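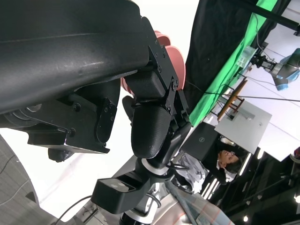 Fig. 1: Black gripper and a salmon-pink object.

Home Projects Reports Gallery Contact

How our street talks about rain: a small dialect survey
Shota Yokoyama, term project, Feb 27, 2021

I got the idea from my gran, who has a word for every kind of drizzle and gets cross if you use the wrong one. I wanted to know if anyone under thirty still says any of them, so I wrote a questionnaire and pestered people until they filled it in.

My first version had 21 questions and it was far too long (Rin Takeda gave up on it halfway and she's my friend!). I cut the ones about wind and fog, and kept everything to do with rain, puddles and getting soaked. People could write as much as they liked, which was lovely to read and horrible to sort.

I spoke to 20 people in the end, mostly neighbours, plus Takumi Hamada's whole family on one very noisy evening. Altogether they gave me just over 3000 words of answers. I typed them all up by hand -- I wouldn't do that again -- and marked each rain word by the age of the person who used it.
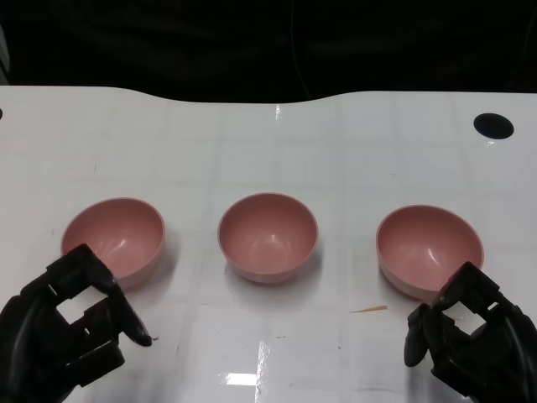

Fig. 2: White tabletop, dark background.

The older group used far more words for light rain than for heavy rain, and that surprised me. I'd expected storms to win. Graça Barreto, who grew up speaking Portuguese, told me she borrows a word from home for the thin sort you can't see but still feel on your face, and her children use it too. It had even spread to next door!

The younger group mostly said "it's spitting" or "it's chucking it down" and left it there. Four of them knew the old words and said they'd feel silly using them. I think that's the most interesting bit of the whole thing, and I only asked about it by accident while packing up my notes.

My tutor, Masanobu Kawaguchi, pointed out that people may write differently from how they talk. Fair enough. Next time I'd record short chats and ask people to tell me about the wettest day they remember, then listen for the words. Gran has already offered to go first, and she's got the story ready.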